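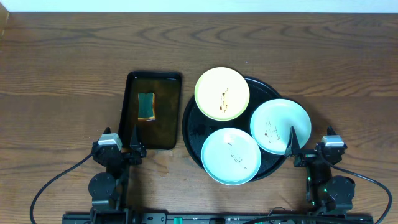
Sponge in the tray, three plates on the black one.

From: Renata Szulc
To: admin-law list
Date: 2026-06-24
Subject: Re: [adminlaw] Preltis permit appeal – reply brief

Katalin, quick answers, I'm between hearings.

Katalin Szénási wrote:

> Our client Preltis got a denial from the Mastville zoning board
> back in December. We appealed, the board filed a record of 3765
> pages and left out the staff memo. Does anyone know if I can
> move to supplement, or do I have to ask the board first? Also
> the page limit on the reply. Clerk says 20, the local rule
> looks like 40 to me.

Ask the board first. In writing, short letter, give them a deadline. The judge we drew in Wuisan v. Mastville wouldn't even look at the motion untill we showed we'd asked. Cost us a month.
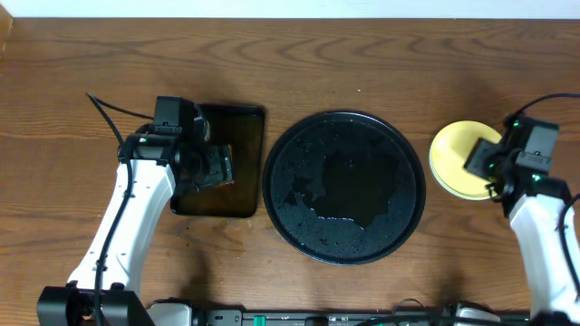

Then file the motion with the letter attached. Say exactly which memo, who wrote it, and where the board's decision relies on it. If the decision quotes it you're in good shape – I'd put the quote on page one.

Page limit: 40 is for the opening brief. Reply is 20, clerk is right. Don't do what I did and file 41 on the wrong one, they bounced it the same afternoon.

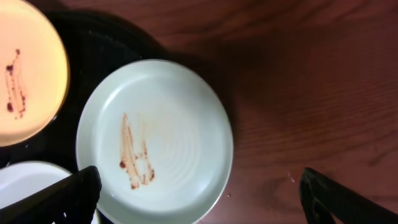
Exhibits don't count toward it, table of contents doesn't either. Footnotes do.

One more thing, check the Druvetti decision on standing before you file. The board's lawyer cites it in everything lately and the facts there are nothing like yours, no notice at all in that case. Worth a paragraph, maybe two.

I have our motion from Wuisan somewhere, can send it tonight if you want a form to work from. Its almost all boilerplate after the first section.

Renata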